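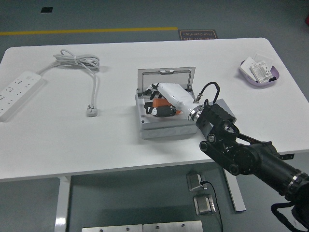
Search recipes Search Go

11/03/2021
3 min read

The Bean Pot Comes Back

Bean season. At Skovska, the lunch counter in Woltunau, the pot goes on before six and it's gone by one. They sold 2,197 bowls in January. Nearly 200 on the best day. White beans, smoked paprika, a lot of onion. No ham, people ask.
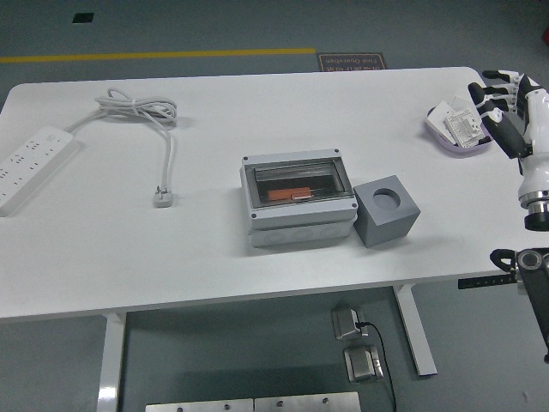 By Renee Tolland
Contributing Food Writer

Soak overnight. Salt in the soaking water, yes, despite what your grandmother said. Onions low and slow, longer then you think. Beans in, cover with water, lid half on. Don't stir much. Vinegar at the very end, a spoonful, taste, maybe anohter. Bread on the side. Better on day two.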